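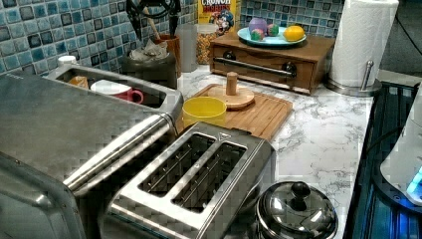 Blue tiles, white worktop, red mug on its tray

Hello again! I've had more letters about tea than anything else since the last newsletter, so you're getting a whole item on it and I make no apologies.

It started when I admitted I'd given up on teabags. Not for grand reasons – my neighbour Idris Lloyd came back from visiting his sister with a packet of loose leaf from a little shop called Suvarna, and he gave me half of it in a jam jar. I'd always thought loose tea was a faff (pots, strainers, wet leaves all down the sink) but I had a cup that afternoon and then another two, and by the end of October I'd ordered my own.

So, to answer your questions. Yes, I warm the pot. My gran did it and I'm not about to stop. I use one heaped teaspoon for each person and leave it four minutes, five if I've wandered off to look for my glasses. Milk goes in second, and those of you who wrote in capital letters to tell me otherwise will have to carry on being cross!

A few of you asked about green tea going bitter. Let the kettle sit for a bit after it boils and don't brew it for long. I tried one from Hekarano that tasted like a mown lawn the first time, and it was lovely once I'd stopped scalding it.

As for the leaves, mine go straight on the compost, and the roses haven't complained. Someone wanted to know if they'd keep slugs away. Sorry, no, they walked right over them.

The tea swap is back on at the Gandon Rooms next month, from half past two. Bring a packet you don't get on with and go home with somebody else's. We had 40 people last time and ran out of cups, so please bring your own mug, and a biscuit or two if you've been baking. Idris is doing his Welsh cakes again and I've already asked him to hide me a couple.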